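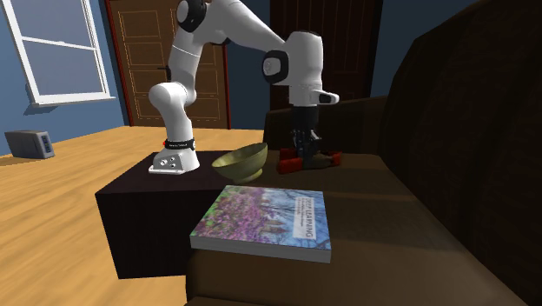 The simulated living room used for the pick-and-place demonstration. The arm is over the red item on the sofa, with the bowl on the table beside it.

Open afternoon at the Bandley building

The robotics group at Bandley opened its doors to members in September, and 18 of us made the trip. The visit ran from 1 p.m. until a little after four, with a break for coffee in the middle. For those who could not come, these notes cover the main points.

We were met by Zohreh Daneshvar, who leads the household tasks project. The project is called Sadik, and its aim is to have a single arm pick up and put away ordinary things in an ordinary room. She explained that most of the work is done in simulation first. The group builds a room on the computer, puts a model of the arm in it, and lets the control software try the task there before anyone switches on the real arm.

The first hour was spent in front of a large screen. The room we were shown has a wood floor, blue walls, a tall window and a brown sofa. The arm stands on a dark table pushed up close against the sofa, so it can reach both the table top and the seat cushions. The task was to pick up a red item from the cushion and put it in the bowl.

It sounds easy, and several of us said so. Zohreh then went through what can go wrong. A sofa cushion is lower than the table the arm is mounted on, so the arm has to reach down over the side. The armrest and the backrest are both places where the arm could hit something. The item is long and low with rounded ends, and the group wants the gripper to close over the middle of it. If it closes too near one end, the item tends to tip when it is lifted.

Other objects matter too. A book called "Deep Learning" lies on the sofa next to the table, and one of our members asked if it was there for decoration. The answer was that it is an obstacle like any other as far as the software is concerned. The arm is supposed to leave it alone. A run in which the book gets pushed is marked as a failure even if the red item ends up in the bowl.

We watched 8 runs in a row. Between runs the software moves things a small distance, changes the light, or turns the book. Six of the runs were scored as good. In one the item was dropped short of the bowl, and in the other the arm stopped by itself because it had planned a path too close to the armrest. Zohreh said the second kind of failure is the kind they prefer, and that they don't try to hide either one from visitors.

The version of the room we saw is called Dralelel. I asked about the name and was told it came from a typing mistake in a folder name that was never fixed. The group has run it 926 times since the last change to the gripper model, and every run is kept so that it can be played back.

After coffee we moved down the hall to the Heitmann lab, where the real arm is kept behind a clear screen. Only nine people are allowed in at once, so we went in two groups while the others stayed behind for questions. The real arm moved more slowly than the one on the screen. Zohreh put this down to a speed limit they set whenever there are people in the room. It carried out the same sort of task with a sponge and a mixing bowl, three times, and got it right twice. On the other try the sponge slipped out of the fingers — soft things are harder to model than hard ones, and the group is still working on that.

There were plenty of questions. Some of the answers:

The arm does not know what a sofa is. It is given the shapes of the surfaces and the position of the item to be picked up.

A simulated run can be done faster than real time when there is no need to draw the picture. The ones we watched were slowed to normal speed for us.

The group has no plans to sell anything. The control software will be shared with other labs when the Sadik project ends.

Members with their own small arms at home asked whether the room files could be borrowed. Zohreh said she would find out, and I will pass on the answer in the next newsletter if there is one by then. She also offered to host a second visit in the spring for those who missed this one. If you would like to go, please put your name on the sheet at the next meeting or reply to the newsletter address. Parking at Bandley is limited, so we will need to share cars again. The side entrance has a ramp, and the front one has steps.

Our thanks to Zohreh and her colleagues for giving up an afternoon.

Print this item
E-mail this item to a friend

Recent items
Spring visit: sign-up sheet now open
Soldering evening, what to bring
Line follower contest results
Library shelf: books returned and books missing
Notes from the summer meeting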